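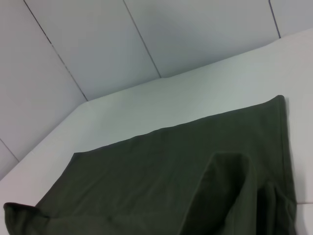

How to check a cloth-folding success rate before you believe it

Papers on robot folding like to lead with one large percentage. Before you copy the method, spend an afternoon re-scoring the results. We did this with the Skatari folding policy on our own bench at Lindale, and the steps below are what we would do again.

You will need the wrist camera recordings, a spreadsheet and a second person who has not read the paper.

Step 1. Write down what counts as a fold

Do this before opening a single recording. The Skatari write-up says "folded neatly", and you can't score that. We settled on two tests: the hem ends up within 9 mm of the line it was meant to meet, and no sleeve or flap is left sticking up.

Step 2. Sort by starting state

Look only at the first image of each run. Put it in one of two piles, flat or rumpled. A garment with a raised flap or a rolled edge goes in the rumpled pile, even if most of it lies flat. Don't be generous here. Dark knits are the hard ones, as the creases go nearly black and it is easy to miss a doubled layer.

Of our 1,294 runs, 553 began flat. A policy can look very clever on those.

Step 3. Score the last image blind

Hide the run number and the starting pile. Both people score every run, pass or fail, without talking. Where you disagree, mark it as a fail and keep a list. Ours had 219 entries, and most came down to whether a small bump was a wrinkle or a trapped sleeve. I would treat any paper that doesn't report this number with some suspicion.

Step 4. Report the piles separately

Give a rate for flat starts and a rate for rumpled starts. Leave out the combined figure, or put it last.

Step 5. Change one thing and repeat

We swapped the gripper tips from Demuleck to Fang and left the policy alone. If the score moves as much as the paper's claimed improvement, the method may not deserve the credit. We are still scoring that set and will add the table in October.

Last updated 27/09/2019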